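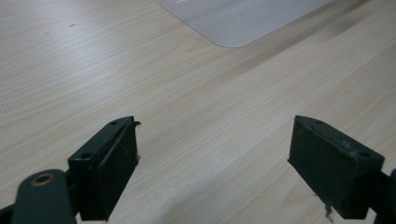
SPEAKER NOTES - hand-held grippers, shared shop build
May 28, 2020. 30 min + questions. Itzel runs the clock, wave at me at 2 left

Open: who has built a gripper? Hands up. Who has rebuilt it the same week? (pause, laugh hopefully)

Quick thanks. Shop people, Itzel Villalobos for the linkage drawings, Mayuree Thaweesak for reading the first draft and crossing out half.

Project is called Mridha. Don't explain the name, takes too long.

Part one, fingers
- dark green blocks, two screw holes on the top face, pad on the inner side
- pads wear at the tip first. Edge lifts, curls, then you get threads hanging off. Say this slow, everybody asks
- glue alone = bad. Wrap the pad over the tip, then screw. Still testing, dont oversell
- brass-colored ring in the arm link. Pivot. Ream the hole before you press anything in, I cracked 2 links learning that
- budget for the pair, 200 dollars, not counting the stuff I already had. Be fair about that

Part two, using them
One in each hand, cable off each one. Cable is the thing people forget. Leave a loop, keep it clear of the table corner or it tugs your wrist right when you're closing.
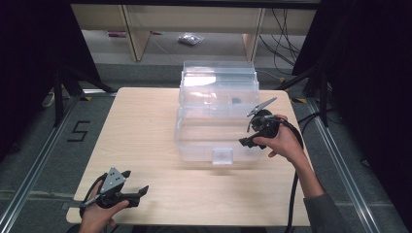
Clear plastic is hard, by the way. Glare, latches, tiers, you lose track of which edge you're looking at. Start people on something opaque and boring, move to clear boxes after. Mayuree disagrees, she starts with the hard one. Let her say so in the Q&A.

Wrist fatigue: real. 35 minutes and I want to sit down. Move the wieght back toward the palm, next version (August if the parts come).

Part three, the view from the gripper
Camera sits looking out past the fingers. You want both tips in view plus a good stretch of table in front. Tilt too low and it's all finger.
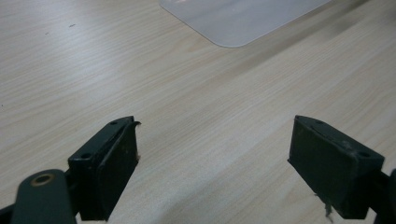 Pale table helps, dark fingers on light wood, easy to tell apart. Frosted plastic on the same table, less easy, grain shows through near the edges. Soft even light. Kill the desk lamp.

If short on time skip the Fallovier bracket story. If long, tell it, but not the version with the drill press

Questions I expect: why green (had the filament), can I have the files (yes, ask Itzel), does it work left handed (build two, mirror one)

Leave the contact slide up. Take the adapter home this time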